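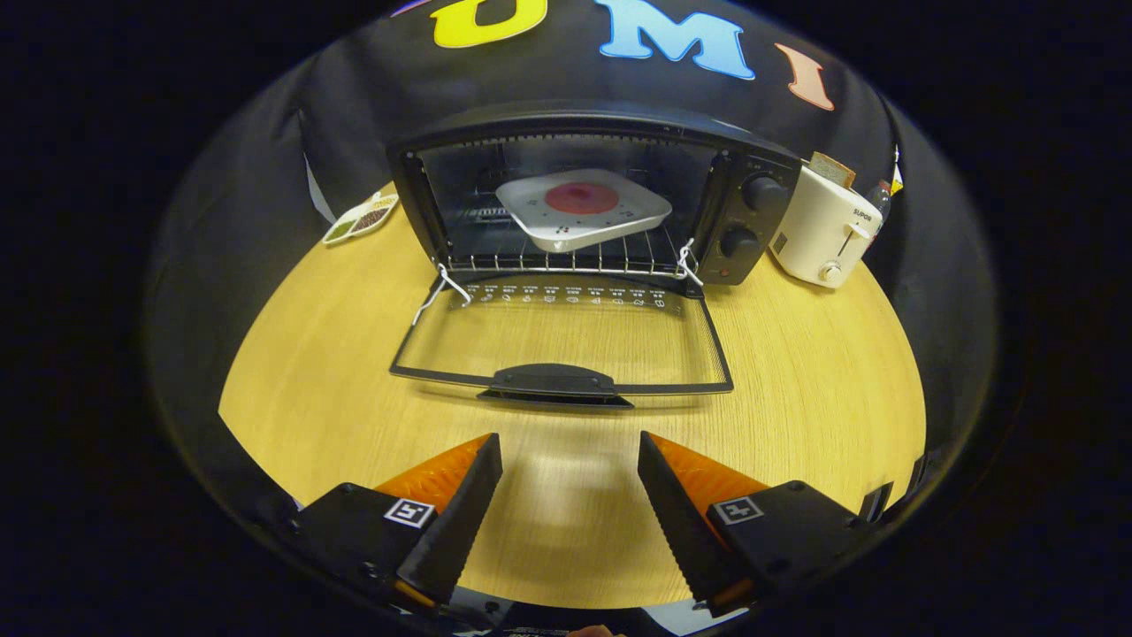
Last updated: 31 January 2023

Finger pads and wrist camera, toaster oven task

Spent the day on the hand-held gripper with the orange pads, comparing them against the flat pads from Hovness. Same task for both: plate on the wire rack, door already down, fingers go in, take the plate by the rim, pull out level, set it on the table. Yichen Xu did the first runs and I did the rest.

Flat pads first. They hold fine on a straight approach. Come in a few degrees off and the plate swings around one finger. Tightening the grip makes it worse.

Orange pads are better. The ribs give a little and the rim settles between them, so the angle matters less. They are also thicker, so the fingers have to open wider going in, and the left one touched the rack twice. Lost 12 runs in the afternoon to a loose screw on the Rey mount, which I should have checked at lunch. Those are marked bad in the log, don't use them.

Camera: the fisheye keeps both finger markers in view with the gripper open or closed. Tags drop out for a moment deep in the oven if the exposure is on auto. Fixed it at setting 2 and left it there. The Skomon lens Halina Olszewski wants to try is narrower and I doubt it will keep the tags, but we should run it anyway.

The oven moves when a finger pushes on the rack. Turn it a bit between sets so we don't end up with every run from the same side.

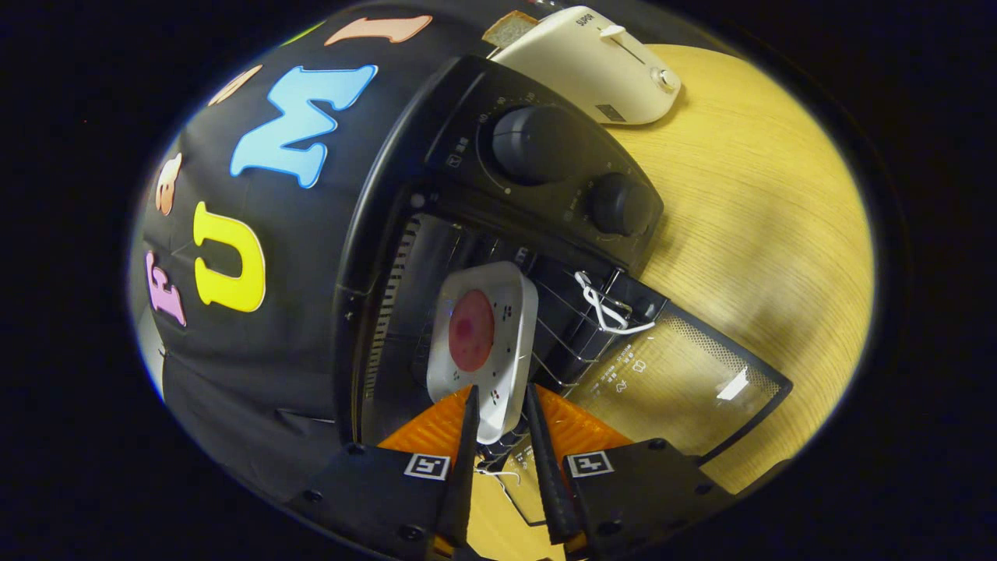

To do

- Reprint the left bracket — the slot is tight and the finger drags when closing.
- Run both pad sets with the Romik controller, same grip force. Today was all by hand, so force is a guess.
- Ask Hovness if the flat pads come in a softer grade.
- Halina: lens swap, then redo calibration before any runs.
- Rename log 699, it has the wrong pad type in the title.

2 comments · 0 shares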